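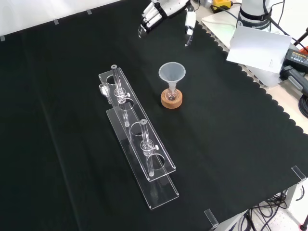

Figure 4. Trosten column rack on the cloth, two glass tubes in place.

4. SETTING UP THE RACK AND THE GLASS

Read this section before opening the glass carton. If you have already opened the glass carton, put the lid back on, read this section, and we will both pretend.

4.1 Before you start

The Trosten rack is made of clear acrylic. The tubes that go in it are made of clear glass. The person who ordered them for Sotside thought this would look elegant, and it does, right up to the moment you try to find the edge of the base plate with your elbow. Most of what follows is about being able to see what you are doing.

You will need:

The rack (upper plate, base plate, supports)
The tubes, with their stopcocks
The black cloth
Clips for the cloth
A soft, lint-free wipe
A squeeze bottle of clean water
A catch beaker
A pencil, for the sheet on page 19

Wear safety glasses from here to the end of the section. Take off rings and wristwatches. Sleeves with decorative buttons have a history with stopcock handles and should be rolled up.

4.2 Laying the cloth

1. Clear the table and wipe it down. A crumb of grit under the cloth will find the one spot where you meant to put the base plate.

2. Spread the cloth so it reaches the wall at the back. The straight edge goes to the wall. The scalloped edge goes wherever it ends up. Yes, it is scalloped. The cloth was bought as a tablecloth, it is the right black, and it has outlasted two official bench mats.

3. Clip the back edge at even spacing. Start with the outer clips and fill in between.

4. Smooth the area where the rack will stand. Creases elsewhere can stay. Ironing the cloth is permitted but will not be credited as lab time.

5. Pull gently on the front edge. If the cloth moves, go back to step 3.

NOTE: Don't let the cloth hang over the side of the table where people walk. If there is extra, fold it underneath, well away from the rack.

CAUTION: Never pull the cloth straight with glass standing on it. You have seen the trick done with dinner plates. Those people practiced, and they owned the plates.

4.3 Assembling the rack

6. Peel the protective film off both plates if it is still there. Start at a corner. If the film tears into thin strips, warm it with your hand and try again. Do not use a blade.

7. Hold each plate up to the light and look for cracks starting from the holes or corners. A surface scratch is fine. A crack goes back in the box, and the box goes back to Trosten.

8. Set the base plate down on the cloth, flat, with a hand's width of clear cloth on every side.

9. Fit the supports to the base plate, finger-tight. Place the upper plate over them and tighten those by hand too. A screwdriver will give you one additional quarter turn and a cracked plate.

10. Press lightly on each corner of the upper plate. It shouldn't rock. If it does, loosen everything, let it settle, and tighten again in a criss-cross order, the way you would the nuts on a car wheel.

11. Turn the whole rack to the angle you want to work at. Square to the table edge is traditional. A slant is often easier on the wrist, especially if the table backs onto a wall, and nothing in the regulations says a rack must look tidy in photographs.

CAUTION: No acetone on the rack, and no alcohol either. Both can craze acrylic, and the damage doesn't always appear until the plate has weight on it. Mild soap, water, and the soft wipe are all it needs. The Karabulut spray cleaner kept under the sink is for windows. The label is clear on this, in four languages.

4.4 Putting the tubes in

12. Unwrap one tube at a time. Rest it on its wrapping until you are ready for it. A glass tube on a bare table will roll, and it has never once rolled toward the middle.

13. Look over the rim, the stem tip and the area around the stopcock. Run your eye over these places, never your finger. Any chip larger than a grain of salt puts the tube out of use.

14. Check that the stopcock turns smoothly. It should have some drag to it, like a door in a well-kept hotel. If it spins freely, snug the nut a little. If it won't move, stop and go to 4.6.

15. Pick a hole near one end of the rack. Hold the tube by its body, above the stopcock, with your thumb and two fingers. Bring the stem over the hole and lower it straight down.

16. Steady the rack with your other hand while the stem goes through. Keep lowering until the tube is supported and you feel the weight leave your fingers. Wait a second before letting go.

17. Turn the tube so the stopcock handle points to the side of your working hand. Do this by turning the body. The handle is for opening and closing the stopcock and was never meant as a steering wheel.

18. Place the second tube toward the other end, with at least one open hole between the two. Point its handle the same way as the first. When handles point in different directions, people turn the wrong one, and they do it with great confidence.

NOTE: Take tubes out in the reverse order. Lift straight up until the stem tip is clear of the upper plate, and only then tilt. Most of the breakages on our July sheet happened in the last inch of an otherwise flawless removal.

NOTE: Small loose glass pieces tend to gather at the end of the rack during set-up. Against the cloth they are almost invisible. Either put them in a tray or agree on one spot for them and tell whoever has the next shift.

4.5 The fit check

Do this every time the rack has been moved, including when it has been moved "just a bit."

First, look along the rack from table height. The tubes should stand upright and more or less agree with each other. A tube that leans in one hole and stands straight in another is a comment on the hole.

Next, close both stopcocks, put the catch beaker where it will do some good, and fill each tube with a little clean water from the squeeze bottle. Leave them alone for as long as it takes to fill in the sheet. Then look for a bead of water at the tip. One bead that stays put is acceptable. A second bead means the stopcock wants attention.

Last, open and close each stopcock once with the rack steadied. Watch the stem. If it swings while you turn the handle, the tube is not seated, and you should return to step 15 without telling anyone.

Check the cloth as well before you sign. Look closely, right down at the weave, and with the lamp low to one side. Splinters of glass will glint, and lint will not. Shake the cloth outdoors only after every piece of glass has been put away and the surface has been gone over with tape.
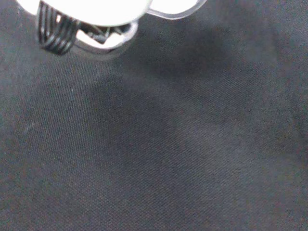

Reader comment, previous edition: we used the rack on a white bench for most of a term and thought the business with the black cloth was fussy. Then a stem tip went missing and we spent an afternoon looking for it with a flashlight. Please move the cloth to the front of the section and put it in capitals. Also, could you say something about washing it? Ours has started to leave fluff on the stopcocks.

The cloth is now at the front of the section. We have held off on the capitals. As for washing: cold water, no fabric softener, nothing else in the load, and hang it up to dry. Softener leaves a film that moves from cloth to fingers to glass, and after that water beads in places where it has no business beading. If the fluff continues after two washes, the cloth has retired, whether or not you accept its resignation.

4.6 When something is stuck

A stuck stopcock is the most common problem and the one most often made worse by kindness. Work down this list and stop at the first thing that helps.

Loosen the nut a quarter turn and try the handle again.

Take the tube out of the rack, empty it, and lay it on a folded towel. Let it come to room temperature if it has been somewhere colder.

Soak the stopcock in lukewarm water with a drop of dish soap. Go and do something else. Come back and try once, gently, holding the glass close to the stopcock.

Hand it to the Rumer building, second counter. They have a tool for this and will be insufferable about it.

Pliers do not appear in the list. They have been left out on purpose, and the pair in the drawer is for the gas fittings.

A tube stuck in the rack itself is rarer. Don't pull on it. Check first that the handle hasn't caught under the upper plate, which accounts for nearly every case. If the handle is free, loosen the supports and raise the plate and the tube together, with a second person holding the base.

4.7 Leaving it overnight

Empty the tubes. Leave the stopcocks open, with the nuts slackened slightly. Cover the rims with loose paper caps if the room is dusty, and don't push them down hard. Move the catch beaker away from the edge.

The rack may stay on the cloth with tubes in it as long as there is a sign on the table. "Glass" is sufficient. Longer signs have been tried and were read less.

Replacement supports are part 76 in the parts list, and replacement stopcock handles are part 91. Order handles in pairs. The first one will arrive on the same morning that the missing one is found in somebody's pocket.

Section revised 11 Sep 2019. Packing and transport are covered in section 5.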